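Magazine Collections: Frequently Asked Questions

Okport Reading Exchange

We take in, sort, shelve and lend old magazines at the Okport shopfront, and by arrangement at the Nundarham hall. The same questions come in every January, when people clean out the spare room. The answers haven't changed much, but we've had another go at the wording.

Do you want my magazines?

Probably. We collect science fiction, popular science, craft, motoring, gardening and anything with a letters page in which readers are rude to one another. We don't need any more television guides. We have seen the television guides.

Do they have to be in English?

No. Our foreign-language shelf is small and fiercely borrowed. If you can tell us the title and the language, pop a slip of paper inside the cover. If you can't, bring it in anyway and we'll puzzle it out over a cuppa.

What condition do they need to be in?

Readable, dry and complete enough that the short story still has its ending. Coffee rings are fine. Filled-in crosswords are fine, though wrong answers will be judged. Mould is not fine, and neither is silverfish, however few you think there are.

How should I pack them?

Flat, in a box you can lift without making a noise. A fruit box is ideal and a removalist's tea chest is a cry for help. Forty ordinary magazines to a box is our limit, or 25 if they're the glossy fashion sort that weigh as much as a paving stone. Please don't tie them with string. It bites into the edges and we then have to look at the bite for years.

Should I sort them first?

Only if you enjoy it. Date order is lovely, but we've had boxes arrive in an order known only to the donor, with a key, and the key was in a different box.

What happens when a magazine comes in?

It gets a table to itself. We look at the front cover for the title and issue, then at the edge, where you can pick up trouble you'd never spot from the front: pages that have swollen, a section creeping out, a spine starting to give. Then it's opened in the middle and given a gentle flick through for bus tickets, pressed flowers and tax paperwork.

Cover first, or edge first, it doesn't matter so long as both get done.

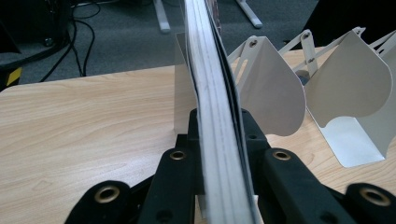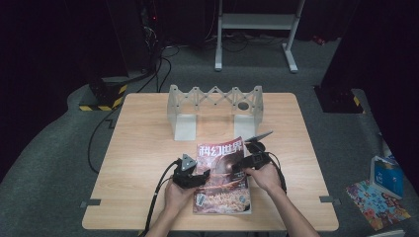 After that it gets a pencilled shelf number, very small, inside the back cover. We use a 2B. There was a debate about this and we'd prefer not to reopen it.

Can I have something back if I change my mind?

Within two weeks, yes. After that it's been shelved and quite possibly borrowed, and you may join the queue for your own magazine like everybody else.

How do you store them?

Lying down if they're floppy, standing up if they've got a proper square spine. The standing ones go in Kuvberg magazine files, which we chose for being cheap and have stuck with out of stubbornness. Leave a bit of slack in each one. If you have to haul on a magazine to get it out, there's one too many in there, and the cover will be the first to let you know.

Is sunlight really that bad?

Go and look at the left-hand side of our front window display. Those used to be red.

How do I flatten one that's curled?

Lay it on a clean table, put a sheet of plain paper on top, then a board, then something heavy, and go away. Most come good in a few days. Don't iron it. Somebody always asks about ironing, with the look of a person who has already done it.

And torn covers?

Leave them be, or bring them to us. Ordinary sticky tape goes the colour of weak tea and takes the ink with it when it finally drops off. A torn cover in a clear sleeve looks perfectly respectable.

What can I borrow?

Six issues at a time, for a month. The shopfront holds 480 science fiction issues at last count, and a great many more about caravans. Loans are free. Late returns attract a sigh.

Can I read in the shop?

Please do. There are two armchairs, one of them good. Coffee comes from Kokkinos next door and is welcome inside as long as it stays on the low table and off the shelves.

Do you value collections?

No. We can tell you whether something is interesting, but that has never been the same as telling you whether it's worth money, and people are often disappointed twice.

Where do I drop them off?

Back door at Okport, between ten in the morning and three in the afternoon. Ring the bell and wait. Boxes left on the step get rained on, even in a drought.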